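How I finally got the dry goods under control

I have been putting this post off for weeks, mostly because my pantry was not fit to be written about. It's a narrow closet off the kitchen, 15 inches deep, with one bulb and a door that swings the wrong way. My neighbor Widad Awad came over to borrow cumin last October, watched me take out half a shelf to reach it, and laughed until she had to sit down. Fair enough!

So this is what I've changed, in the order I did it, with the bits that flopped left in.

Start with the pasta

I know everyone says to empty the whole thing onto the kitchen table first. I tried that twice and both times we ended up eating takeout off our laps for two nights. Now I do one kind of food at a time, and pasta is a nice easy one to begin with – it keeps well, it doesn't leak, and you probably have more of it than you think (I had bags tucked behind the flour that I'd clean forgotten).

Pull it all out, check the dates, and put long shapes with long shapes and short with short. Anything opened goes in a jar. Anything sealed can stay in its bag, and I've stopped feeling bad about that. A little two-level riser is perfect for sealed bags. Mine came from Sleiman, the discount place behind the post office, and I liked it so much I went back for another. 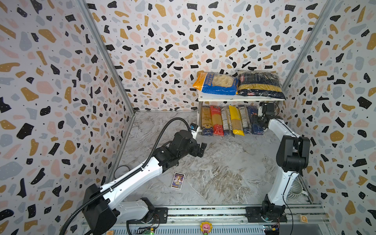 Short pasta on the top level, bags laid flat.

Laying the bags down works much better for me than standing them up. Standing bags slump, then they lean on the next one, and by Thursday you've got a landslide. Flat ones stay put, and you can read the front if you keep the label facing up. I wouldn't stack more than two deep or you're back to digging.

One more thing on half-used bags: cut the cooking time off the package before you throw it out and tape it to the jar. I used to guess at rigatoni and I guessed wrong a lot.

Jars, and how many you need

Fewer than you'd like! I bought a big set of Drevach jars a while back and they're lovely, with lids that really do seal, but the round ones waste a lot of room in the corners. If I did it over I'd go square. Keep the jars for things you open every week. For me that's rice, oats, red lentils, sugar and whichever pasta we're working through. Chickpeas can stay in the bag with a clip on.

Wash new jars the night before and leave them upside down on a towel with the lids off. I once filled a damp one with brown sugar and had to chip it out with a butter knife.

What to do about spaghetti

Long pasta is the awkward one. It doesn't fit in most jars, it pokes through the bag, and if you open it at the end with scissors it goes all over the place. I've tried a tall Goso canister (fine, but it tipped every time the door banged) and a wine gift tube (cute for a day). What's worked best is keeping the packages flat, down low, all pointing the same way, and only ever having one open. A rubber band doubled around the open end holds it shut. 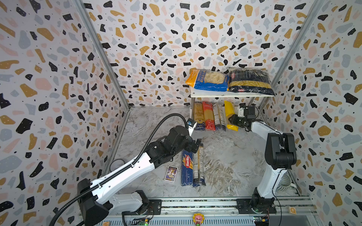

Spaghetti down at floor level, in front of the shelf.

If your pantry floor is cold tile or it ever gets damp in there, put a tray underneath. Mine's an old cookie sheet with a warp in it.

Labels that survive

I don't own a label maker and I don't want one. Painter's tape and a black marker do the job, and the tape peels off clean when the lentils turn into split peas. Write the date you opened it, too. Chalk labels looked so pretty on my jars and rubbed off in less than a week.

Bugs, since somebody always asks

Flour and cornmeal go in the freezer for a few days when they come home from the store, then into something with a tight lid. Wipe the shelves with plain vinegar and water and get right into the screw holes. I used to line mine with Varance shelf paper but crumbs got underneath, so now the shelves are bare and much easier to clean.

Next I'm tackling the spices, and Widad has already asked to watch. If you've got a good way to store those tiny round tins that roll off everything, leave it in the comments, please – I've got a drawer full of them.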